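Section 4. Moving the Rescue Boat by Road

4.1 Before Departure

The Likari inshore rescue boat is carried on the Krawczyk launching trailer. The coxswain is responsible for the boat on the water; the tow driver is responsible for it on land. Both shall sign the movement sheet before the trailer leaves the Brakville boathouse.

1. Place the boat on the trailer with the keel fully seated on the center rollers.
2. Fasten the bow strap first, then the 2 stern straps. Do not cross the stern straps.
3. Raise the outboard engine and engage the tilt lock.
4. Drain the hull and leave the drain plug out. Tie the plug to the steering wheel.
5. Set tire pressure to the value stamped on the trailer plate.
6. Connect the safety chains and the lighting cable. Test all lamps with a second person standing behind the trailer.

CAUTION: The tilt lock does not replace the engine support bar. Fit both. 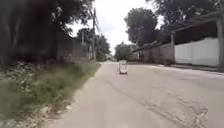

4.2 Route and Road Speed

The station officer shall select the route to the launch site and enter it on the movement sheet. With the boat loaded, trailer speed shall not exceed 60 km/h on any road. Where asphalt is worn and broken up by a network of cracks and patched lines, as on the road shown in this section, reduce speed further and keep both trailer wheels on the paved surface. A strip of sandy ground beside the asphalt shall not be used for passing or turning.

7. Stop after the first 2 km and check the straps and hubs by hand.
8. Tighten any strap that has loosened and note it on the sheet.
9. Stop at least 100 m before the slipway and remove the lighting board.
10. Refit the drain plug. The coxswain shall confirm this aloud.

NOTE: Wheel nuts are tightened to 135 Nm. Check them monthly and again in November, when the trailer returns from its yearly service at Brurkameck.

4.3 Reporting Defects

Any fault in the trailer, straps or winch shall be reported to the equipment officer, Zuzanna Żak, before the boat is listed as ready for service. A trailer with a damaged strap shall not be moved under load. For winch inspection, see Section 5.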